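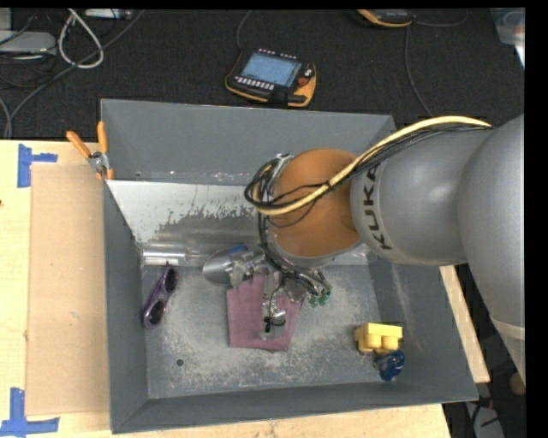
Pindau Deep Metal Storage Bin, Grey
Item no. 1389
By Aubert

We've carried the Pindau for a good while now, and it's still the one we point people to when they come in asking for something deep and solid that will swallow all the odds and ends of a household. Sunglasses, a cloth, the stray toy blocks you'd otherwise find with your bare foot — in they go, and the tabletop is yours again!

The colour is a plain grey that gets along with pretty much everything, and it looks especially nice on light wood. The floor of the bin will pick up scuffs as you use it. We rather like them (our own shop bin is covered in them), but if you'd prefer to keep yours neat, the Prudura felt liner is cut to fit and lifts out for a shake.

Good to know
Material: metal
Colour: grey
Wipe clean with a damp cloth and dry well
Felt liner sold separately
Sold singly or as a set of 2

Orders usually leave our warehouse in August a little slower than the rest of the year, so please be patient with us then. Shipping is free on orders over $200.

Goes well with: Listolico label holders, Prudura felt liner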